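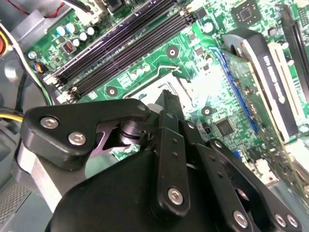 De: Ridwan Osman
Para: lista de mantenimiento y reciclaje de equipos
Fecha: miércoles, 12 de agosto de 2020
Asunto: Re: Sobremesas que no pasan del arranque, memoria y condensadores

Hola a todos:

Contesto a Parvaneh por partes, con su mensaje citado más abajo.

Lo de los pitidos. En los sobremesas de placa verde que nos llegaron de Gouveia me ha pasado lo mismo en varios, y casi siempre era la memoria. Antes de dar un módulo por muerto, sácalo, limpia los contactos con isopropílico y un paño que no suelte pelusa, deja que se evapore y vuelve a ponerlo. Las pestañas blancas tienen que abrirse del todo antes de tirar. En las placas con los años que tienen estas, el plástico se vuelve quebradizo y si haces palanca con el destornillador se parte. Yo ya he roto una y el módulo quedó sujeto solo por un lado. Funciona, pero no lo mandaría a un colegio.

Prueba con un solo módulo y ve cambiándolo de ranura. Apunta en la ficha la ranura además del módulo, que luego aparecen fichas con "RAM mal" y no hay forma de saber a qué se refiere.

Condensadores. Si la tapa está plana y no hay restos marrones en la base, los dejo como están. Si alguno está abombado aparto la placa entera para Bumeck, que tienen estación de soldar y ganas. Mira sobre todo los que quedan pegados a las ranuras de memoria – son los que más tardo en ver, porque los tapa el mazo de cables de la fuente.

Los cables del frontal. No tires del cable, tira del conector. Y antes de soltarlo, una marca con rotulador en el lado que mira al borde de la placa. El orden de colores no es el mismo en todos los modelos, así que no vale guiarse por otro equipo abierto al lado.

Sobre los tornillos de la placa: los plateados van todos a la misma bandeja, los de la caja a otra. En el lote anterior se mezclaron y acabamos con un tornillo largo tocando donde no debía.

Una cosa más, la pila. Si el equipo lleva desde diciembre sin enchufar, cámbiala directamente. Quedan pilas en el armario de Stalier, en el segundo cajón.

La ficha 401 la tengo yo, me la llevé por error con las mías. La devuelvo el viernes.

Saludos,
Ridwan

El mensaje de Parvaneh Rashti decía:

> Buenas,
>
> Estoy con los sobremesas del lote Fuvska y tengo un equipo, el 247, que enciende, gira el ventilador, da tres pitidos y ahí se queda. Sin imagen. He probado otro monitor y otro cable y sigue igual.
>
> No he tocado todavía la memoria. ¿Merece la pena limpiar los contactos o cambio los módulos sin más? Tengo pocos de repuesto y preferiría no gastarlos en balde.
>
> También quería preguntar qué criterio seguís con los condensadores. A simple vista los veo bien, pero no sé si hay que medirlos uno por uno.
>
> Y si alguien tiene la ficha 401, no está en la carpeta.
>
> Gracias,
> Parvaneh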